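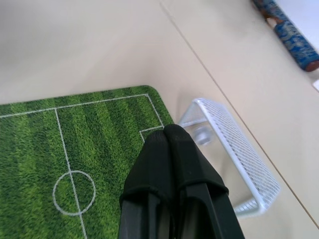
Fig. 1. Mat on the table, rounded corner clear of the table seam.

Section 4. Setting Up the Tabletop Soccer Field

The Corken field is a printed mat with a halfway line, a center circle and a box at each end. It is used with a small goal and a miniature ball. Set it up on a flat table at least 40 inches long.

1. Wipe the tabletop with a damp cloth and let it dry for 20 minutes.

2. Unroll the mat with the printed side up. If the ends curl, roll the mat the other way and hold it for 30 seconds.

3. Lay the mat flat. If you are using two tables pushed together, keep the whole mat on one of them. A mat that crosses the seam will form a ridge and the ball will turn when it reaches it.

4. Press from the center circle out toward the corners to remove air.

Note: The green surface may look uneven in color when new. The light and dark stripes are part of the print.

5. Stand the goal just past the end of the mat with the open side facing the field. Line it up with the middle of the box.

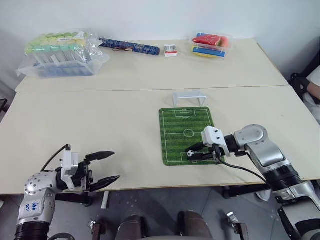

Can the goal be placed on the mat itself?
It can, but the feet will leave marks in the print if the goal stays there overnight.

6. Put the ball on the center circle and let go. If it rolls, level the table before play.

CAUTION: Small ball. Choking hazard. Keep away from children under 3.

CAUTION: Do not iron the mat or dry it near a heater.

Storage

Take the goal off the table first. Roll the mat loosely with the print facing out and tie it with a soft cord. Do not fold it. Keep the ball in a closed container.

Replacement goals and balls are listed in Section 7.

Text: Ju-won Baek, Ostesik
Revised Tuesday, August 22, 2023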